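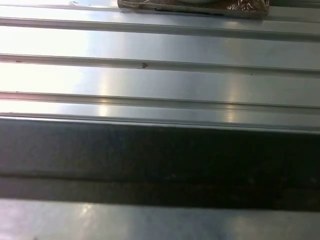

Tindall Refurb Team, Hirkgate Workshop

Mornholm Towers: a parts and layout table for used desktop PCs

README, version 2, June 2022

Welcome! This folder holds the notes we've been keeping on every desktop tower that comes across the ribbed metal bench, cleaned up so that other people can use them. If you have ever opened an old office computer and enjoyed working out why the cables run the way they do, I think you'll like it in here. It covers 90 towers, one row per machine, plus a second file for loose parts that arrived without a case.

What's in the folder

towers.csv has one row per machine and 14 columns. Start with this one.
loose_parts.csv lists drives, memory, power supplies and cards that came in on their own, wrapped or bare.
words.txt is our word list, so that "drive cage" means the same thing in every row (it took us a while!).
changes.txt says what moved between versions.

All of it is plain text, UTF-8, comma separated. Empty cells mean nobody wrote anything down. A cell that says "none" means we looked and the part was absent, and please keep those two apart when you make your own tables. A missing processor is a very different thing from a processor we forgot to record.

How a tower gets written up

The case goes on its side with the panel off and the open side up. We always start at the motherboard and work outward: socket, memory slots, coin cell, headers, then cards, then the drive cage and whatever is in it, and the power supply at the end. Cables come in as we meet them. A plain office tower takes up to 20 minutes, and a good chunk of that is following one black cable among a lot of other black cables.

Nothing is unplugged before the routing column is filled in. I can't stress this enough, and I say it as the person who has had to guess from a pile of leads more than once. Which side of the cage does the bundle come down? Does the fan lead loop over bare metal or tuck under something? You only get to read that off the machine while it's still together.

Colors go in as seen. If the wires are blue, red and white, write blue, red and white, and leave the meaning to whoever opens the file. Makers change their minds about wire colors, and we'd much rather have the plain record.
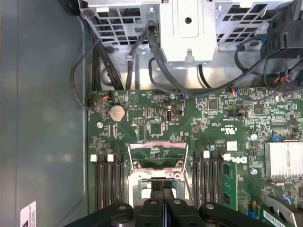
Ashley Sowerby wrote back after version 1 to say that one routing column was never going to be enough. Power and signal leads share the same corner of so many boards, she pointed out, that a reader can't tell which one "comes down from the cage" refers to. She was completely right, and version 2 has route_power and route_signal. The old rows were split by hand from our paper sheets. In 19 of them the sheet didn't settle it, so the same text sits in both columns and the row carries the flag "shared".

Columns you'll probably want first

case_open: how the panel comes away (thumbscrew, latch, slide).
socket_state: filled, empty, or cover fitted. Empty sockets with the lever and frame still on are much more useful to us than you'd expect, so they get their own value.
slots_used: which expansion slots hold a card, numbered from the socket side.
cage_type: perforated, solid or mixed, with a note on brackets.
latch_color: this is my favorite column. So many makers pick one bright color for every part you're meant to touch, and once you notice it you can find your way around a strange case in no time.
board_mark: any maker's name printed on the board itself. The name on the front of the case goes in a different column, and they don't always agree.

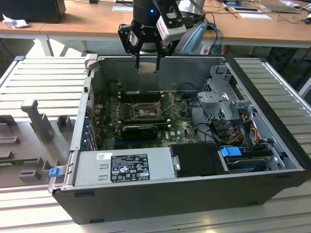 Known gaps

The collection leans hard toward office machines from a couple of local clear-outs in Hokholm, so gaming cases and tiny all-in-ones hardly appear. Don't use it to say what computers in general look like inside.

Board screws are not recorded. Alfie Cheetham is keen to add lengths and head types, and we may have them by November if the sheets get typed up.

Serial numbers, asset tags and anything written on a case in marker were left out on purpose. Label text from power supplies is limited to the rating lines.

Using it and sending things back

Take it, teach with it, build a checklist from it, print the word list and stick it up over your own bench. A line saying it came from Mornholm Towers is plenty of credit. Corrections are very welcome, and so are new rows, as long as they use the words in words.txt and mark "none" where a part was looked for and not there. Put your initials in the last column so we know whom to ask about odd cables.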